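The grip fault came in on a Tuesday, at the end of the second shift, and Teodoro Quintero was the one who had to write it up.

He had the form open on his laptop and had filled in the easy parts. Unit: Tolden hand, left and right fingers. Site: Drulcombe packing hall, line two. Injury: yes, minor. Under that was a large empty box that said Describe what happened, and he had been looking at it since supper.

What happened was that the hand had closed on Đinh's wrist and had not opened again.

She had reached in to clear a pear that was stuck sideways in the chute. The line was stopped. The light was amber, and amber meant you could reach in. Everybody at Drulcombe had been taught that, and Teodoro had taught most of them himself. The hand came down at its slow speed, found something round and about the right width, and held it the way it held fruit.

It didn't squeeze hard. That was the part people kept telling him, as if it would help. The limit was set so it wouldn't bruise a peach, and it hadn't bruised her much either. But it held on for 70 seconds while he ran the length of the hall to the cabinet and pulled the air, and for all of that time she stood there without making a sound, looking at the fingers.
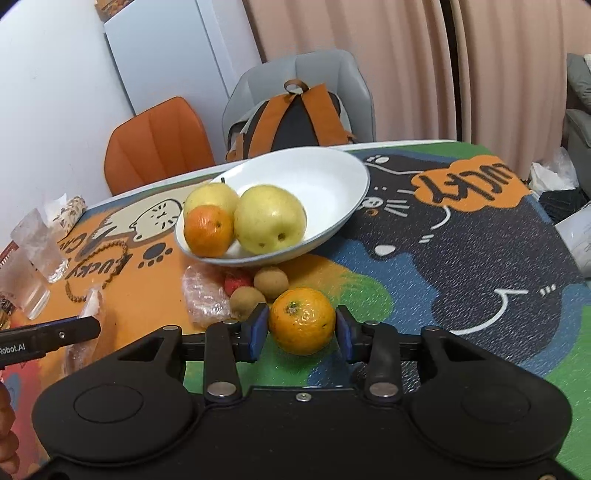
"It thought I was produce," she said afterward, in the break room, with an ice pack on her arm. She was shaking a little. Someone had put too much sugar in her tea and she drank it anyway.

"It doesn't think," Teodoro said.

"Then why did it wait?"

He didn't have an answer then. He had one now, and it was fault code 408. The hand had picked up a load and was waiting to be told where to put it. With the line stopped there was no place to send it, so it waited. The log had a row for every time it had asked. Grip good. Destination? Grip good. Destination? There were more than 200 rows.

The people at Cumel, who made the controller, had called at six. A polite man said the hand had performed within its settings. He said the amber light was only meant to show that the belt was stopped, and that it had never covered the arm. It was in the manual. Teodoro found the page while the man was still talking. It was there, in a gray box under a drawing of the lamp.

He had read that manual twice. He had signed a sheet saying so.

He typed: Operator reached into the work area under amber light, as trained. He looked at the last two words for a while. The form had a limit of 500 characters and he had plenty left, so space was no reason to take them out.

He left them in. Then he added: Training given by me.

His phone buzzed on the table. It was Đinh. She couldn't sleep, she said, and her wrist was fine, and was line two running tomorrow?

No, he wrote back. I locked it out and I have the key.

She sent nothing for a minute. Then – Did you get the pear out?

He thought about it. He had cut the air, walked her to the break room, hung his lock on the cabinet and gone home. The pear was still in the chute.

No, he wrote. He set the phone down and went back to the form.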